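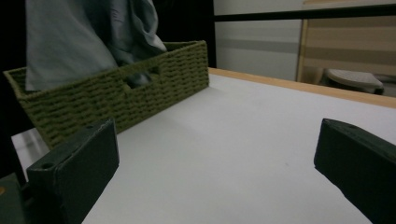
Bomum rectangular basket in olive green, with cloth over the rim.

Bomum Woven Storage Basket, Rectangular
Item 974-14
Sold by Clatora

Rectangular open basket in thick braided cord, laid in tight horizontal rows. The rows give the walls a ribbed surface and run the full length of the long sides. A rectangular cut-out in the front wall serves as the handle. Intended for towels, folded garments, bed linen and similar soft goods.

Specifications
Shape: rectangular
Color: olive green
Construction: braided cord, horizontal rows
Handle: cut-out, rectangular, near center of long side
Lid: none
Unit weight: 974 g
Maximum load: 3 kg, evenly distributed
Carton quantity: 14
Assembly: none

Use
Place on a flat, dry surface such as a shelf, bench or tabletop. The basket can be carried by the cut-outs up to the stated load. Above that, support it from underneath. Do not hang it from one handle - the cord at the corners of the opening will stretch and the wall will not return to its original line.

Items with hooks, zippers or exposed hardware can catch between the rows. Turn zippers inward or place such items in a liner bag. The Erraji cotton liner (item 322, sold separately) fits this size and folds over the rim.

Care
Vacuum with a soft brush along the rows. Spot clean with a damp cloth and mild soap. Air dry, out of direct sun. Do not machine wash, tumble dry or iron. If the walls have been compressed in transit, fill the basket with towels and leave it overnight.

Tolerances
The baskets are finished by hand. Length and width may vary by up to 3 percent between units. Shade may differ slightly between batches - order matching sets together.

Ordering
Single units ship from the Urnavitz warehouse. Full cartons are quoted separately. Trade inquiries: Loubna Radwan. Replacement liners and returns: Sarahí Bermúdez.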